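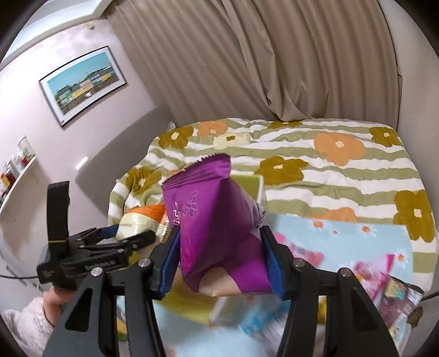

Purple snack bag between the ribbed blue pads, second gripper off to the left.

sudance_40
Swapped both fingertip pads on my hand gripper, torqued nothing, just snugged the pivot pins. Do you lot grease yours?

Erdal Ersoy
Dry for me - grease picks up crumbs and fluff. I wipe mine every 1000 grabs.

gautam33
Disagree! Tiny dab of light oil on each pin, mine's done 3000 and still closes evenly.

sudance_40
Cheers, I'll try one side oiled and one dry.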